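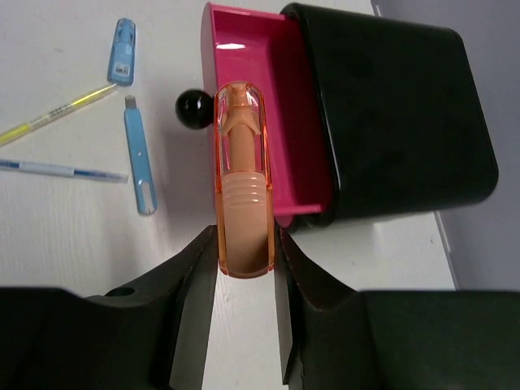

TALK NOTES / HANDWRITING & LETTERS

Mistakes on Paper: why I went back to writing letters by hand

(Wait for the door to close. Water on the left side of the podium.)

Hi everybody, thanks for coming out on a Tuesday night! I'm Ewurabena Ackah, I write letters, and yes, I mean the kind with a stamp. Quick show of hands: who has mailed a real letter this year? Birthday cards count. Checks to the gas company don't.

OK so I started because of my aunt in Prurkar. She doesn't do email, she doesn't like the phone, and I owed her a thank-you note for so long that it got embarrassing. I sat down at 11 at night with a nice pad of paper and wrote "Dear Anty." With a y. Two words in and I'd wrecked it.

(Pause. People usually laugh here. If they don't, keep going.)

I threw out that page and the next two. Then I got to the bottom of a good one, wrote "freind," and nearly cried. That was the night I bought into correction tape, and I've been a fan ever since. Fluid is fine if you have patience. I don't. I write over it too soon and get a gray puddle. With tape you pull it across, press down, and get on with your sentence.

A few things about tape, for the people who asked last time:
Go slow at the end of the stroke or it lifts.
Ballpoint sits on it nicely. My fountain pen skips like crazy.
Cream paper plus white tape looks like a Band-Aid. I use it anyway.

Now the bigger question, which is whether you should fix mistakes at all. Hwa-young Pyo and I have argued about this for years (she's here, hi Hwa-young!). She crosses things out with one line so you can still read what's under it. Her letters are wonderful to get, you see her change her mind halfway through. She once started to call a wedding "lovely," struck it, and put "long." I kept that one on my fridge.

So my rule now is spelling gets covered up, and a change of mind gets crossed out. Names always get covered. I wrote to Selorm Amoah for a whole summer with one letter wrong, and he was too polite to say so until June.

(Read the Kusa letter here, first page only. Skip the part about the dentist.)

How long should a letter be? Mine is one side of a sheet, and if I spill onto the back, great. Don't save up news. Write what's on the stove, what the dog did, what you're reading and don't like.

(Hand out paper and pens. Tape goes in the middle of each table, please share.)

OK, ten minutes, pick one person, and start with what you had for lunch. I'll come around with envelopes.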